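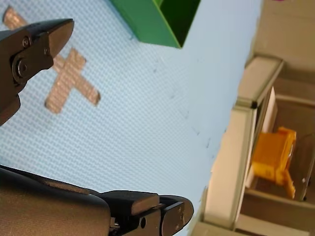
Vol. 22, No. 2

**4.2 Changes in Work at the Packing Tables**

The Ulari system was introduced at the Drerovdale site in March, in the part of the building where mixed cans are sorted into trays before shipping. Before that, all sorting was done by hand in pairs. One person picked and the other checked the tray against the order sheet. We looked at how these two roles changed, using shift logs, the error book, and interviews with staff on both shifts.

The logs cover 3,469 trays. Of these, 435 needed a person to step in at least once. Most entries are short ("can leaning," "wrong side") and do not say how long the stop lasted, so we did not try to estimate lost time from them.

The picker's job changed the most. Former pickers now set out the work surface, bring cans and trays to the table, and restart the task after a stop. Several said the new work was easier on the wrists but harder to plan a day around. A stop could come at any point, and they did not like to walk far from the table. Figure 3 shows a typical layout, with one can held over the tray and another standing on the mat.
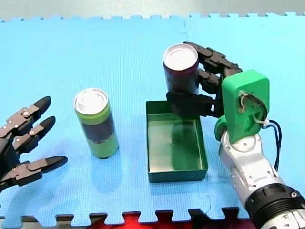 *Figure 3. Two-arm can handling at a tray. The right hand holds a can upright above the far end of the tray; the left hand is open beside a second can.*

The checker's job kept its name and its pay grade, but its content shifted. Checkers had been used to talking with the picker while the tray was filled, and many small mistakes were fixed that way before anyone wrote them down. With the arms doing the picking, checkers wait until a tray is finished. The error book is therefore fuller than it was, and we do not read the increase as a decline in quality.

**4.3 Markers and Table Setup** 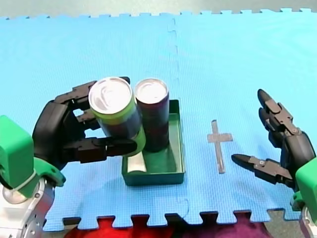
Reading time for this section: 2 minutes

Staff were asked to keep the crosses on the work surface clear and to report any that had lifted. The Triluleck setup guide gives this task to the shift lead. In practice, it was done by whoever was closest. Two interviewees thought it should be written into the job description, and one had already raised it with the site manager.

Training was the other common complaint. The course lasted one morning and dealt mainly with starting and stopping the arms. People learned the rest from coworkers, and

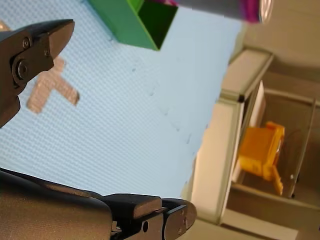
the night shift, with fewer people to ask, kept its own notebook of fixes. We were allowed to copy it. Nearly half of its entries deal with where to stand and what to move out of reach before a restart, subjects the course left out. The Juška warehouse, where the same system is planned, has asked for the notebook to be added to its training materials.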